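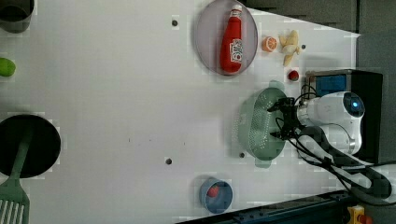
Vimanwood Kitchen Swap: Questions We Get

What is the Kitchen Swap?
You bring in the kitchen things you don't use. You take home kitchen things you also won't use, but they'll be new to you. It happens every June in the old Coltico shoe store on Górecki Street, 9 a.m. to 2 p.m.

What does it cost?
Nothing to swap. Parking is $12 in the lot behind the bank, or free on Plum Street if you don't mind the hill.

How do the tickets work?
One item in, one ticket. One ticket, one item out. A set of bowls that nest counts as one item. A set of bowls that does not nest also counts as one item, after last year's discussion.

Can I bring a colander?
Yes. We have never turned away a colander. They go on the draining and straining table with the sieves, and most find a home before lunch.

What about bread machines?
Please call first. We had 42 last year and sent home three.

Do things have to be clean?
Yes. "It's seasoned" applies to cast iron and to nothing else.

Do you take knives?
Wrapped in a dish towel, handed to Audrey-Anne Desjardins at the front desk. You will not get the towel back. Bring one you've made peace with losing.

My lid doesn't fit anything. Can I bring it?
There is a lid bin. Lids earn no tickets. You may dig through the bin for as long as you like, and people do.

Can I save my tickets for next year?
No. They're a different color every year. Kalliopi Shehu picks the color and won't tell anyone, including the rest of us.

What happens to the leftovers?
Anything still on the tables at 2 goes to the thrift shop on Plultero Avenue. Last year that came to 2,775 items, and they have asked us to go easy on the fondue sets.

I brought something by mistake. Can I get it back?
If it's still there, yes, for one ticket. If someone is holding it, that's between the two of you.

Are dealers allowed?
After noon. We know who you are.

Is there food?
Coffee and whatever Kalliopi bakes. The cake pans are not up for swap, so please stop asking while she's slicing.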